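4.2 Recording the approach

I like to get the approach right before I record anything, so please don't skip to section 5 — I did that in November and had to throw out 32 runs.

1. Start Buklow and load the Marilow board task.
2. Set the speed to 2 for the first pass.
3. Bring the closed fingers toward the small gray block at the edge of the plate, and pause just short of it.

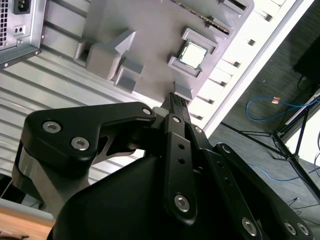
Wrist camera view during the approach, fingertips aimed at the small block.

4. Check that you can see both the fingertips and the block in the wrist view. The policy learns from this view, so if you can't find the block, it won't either!
5. Save the pose and repeat from seven different starting points.

Note: Kamonchanok Sitthichai trained our current policy on almost 880 runs, but I've had decent approaches with far fewer.

Caution: keep a hand near the stop button while the arm is moving.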